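Ticket 877: Cell 3 stops mid-routine, desk clearing
Site: Tramwood
Opened by: Afonso Barreto, day shift
Opened: 22 May 2022
Status: open, waiting on Sugden

Problem as reported
The desk-clearing routine halts with a "grip not confirmed" message and waits for someone to press resume. It did this 9 times on one shift. The operator is supposed to be doing returns paperwork at the next bench and can't get through a page of it.

What was tried
Restarted the controller. No change.
Re-ran the gripper zero on both arms. Both passed.
Swapped the item order so the laptop goes first. Same stop, later in the run.
Loaded the March settings from the Vostcombe site. Fewer stops, but the right arm then waits too long before closing on thin items.

Layout on the table when I wrote this entry:
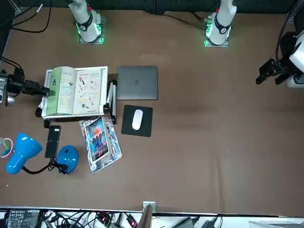
Cell 3, mixed desk items. Right gripper at the left edge of the open book.

The book on its stand is the one I would look at first. Pages give under the fingers and the force reading never settles. The magazine is the next suspect. The lamp goes through fine if the cord is kept clear of the base, but that means a person straightening it before every run, and that step isn't in the job sheet.

Effect on staff
When Ultex put the cells in, the bench job went from two people packing to one person watching and doing paperwork. With these stops it is neither. Completed runs are at 77 percent against the 87 we were told to plan for. Night shift has started clearing the books by hand before they press start. I don't blame them, but those runs should not be counted as full ones.

Requests
1. Sugden to check the force threshold for open books.
2. Add cord straightening to the job sheet and allow time for it.
3. Put the stop alert on the bench screen. The beeper can't be heard over the conveyor.

Update, later same shift
Sugden has the logs. Threshold left as is until they answer. Books stay in the mix on days so we keep getting readings.
A.B.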